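**Frame line changes at the Tenmont building**

Most of you have walked past the new benches at the back of the Tenmont building by now and a few of you have asked what they mean for the people who work there. Kirsty Rowbotham, who runs frame finishing, went over the changes at the April planning meeting. The main points are below for those who weren't there.

Brostex has made picture frames in this building since before many of us joined. The cutting and joining of molding has been done by machine for years. Finishing has stayed a hand job: put in the glass and print, lay the backing board, bend the retaining tabs, check the hanger and the easel stand, wipe down, wrap, box. A finisher on a normal shift handled 253 frames, and every one of them was picked up, turned over and set down several times. Anyone who has done it for a few seasons knows what that does to the wrists and thumbs.

The new setup takes over part of that handling. The robots pick up a finished frame, turn it, place it for inspection and move it to the wrapping station. They do not fit glass and they do not bend tabs. We tried tabs during the trial and stopped, as too many boards came out creased.

**How the robots learn the job**

The robots are not programmed step by step. A person does the task with a hand-held gripper that has a camera on it, and the recordings are used to train the machine. Damilola Akpan and Chutima Ongart did most of these for the first product, the small square frame with the kraft backing. They recorded 2375 pick-ups and turns between them. Frames were set down face up, face down, straight and at an angle, so that the machine would not depend on every frame arriving the same way.

Both of them said the gripper was awkward for the first few days. You have to slow down and leave out the small corrections your fingers make without thinking. Chutima's advice to the next group is to approach a corner with the fingers open wider than feels right, and to close late. Damilola would like a lighter handle, and we have passed that on to Kamolrat, who supply the tools. They have promised a new version but no date.

Foam pads on the grippers wear out. Please report worn pads to Kirsty and swap them from the drawer under bench two. Pads go on the regular supply order, so no separate form is needed.

**What changes for the crew**

There were 6 finishers on the line before the change and all of them are still with us. Two have moved to recording and machine checks, which is a new grade with its own pay step. The other four still fit glass and backings by hand, with less lifting at the end of the process. Nobody was moved without being asked, and the two recording places were posted on the board like any other opening.

Some things are not better yet. The robots are slower than a trained finisher at turning a frame, and when one stops, the bench behind it fills up quickly. In the first full month there were 514 stops that needed a person to step in. Most were short, but they broke up the work, and several people said it was more tiring to be interrupted all shift than to do the whole job themselves. Teresa Costello raised this for the crew and asked that one person per shift be assigned to clear stops so the rest can work through. That started last week and will be reviewed once there are enough shifts to compare.

Teresa also asked about piece bonuses. The old bonus was figured on frames boxed per person, and that no longer makes sense when a machine does part of the handling. Until a new plan is agreed on, everyone on the line is paid the average of their bonus from the previous year. Questions on individual amounts should go to payroll.

**Recordings and privacy**

The gripper camera points at the table and the tips of the gripper. No sound is kept. Recordings are labeled by task and product, not by name, and they will not be used to judge how fast anyone works. This is in writing, and a copy is on the notice board by the time clock.

**Next product**

The long Budeleck frame is next. It has a different hanger and a heavier molding, so the existing recordings will only help so far and a new set is needed. Prapai Somboon will schedule the sessions. Each one lasts half a shift, with a break in the middle, and you can sign up for as few or as many as you like. You do not need any experience with the machines, but you do need to have worked in finishing. Sign-up sheets are with Prapai in the front office.
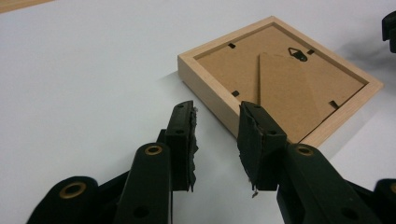 Will finishers still be needed once the robots get faster?

The plan is to keep hand fitting of glass, prints and backings as it is, with no cuts to the finishing crew. If the machines speed up, the first step will be to reduce overtime in the busy season, and any further change has to be brought to the crew before it is decided.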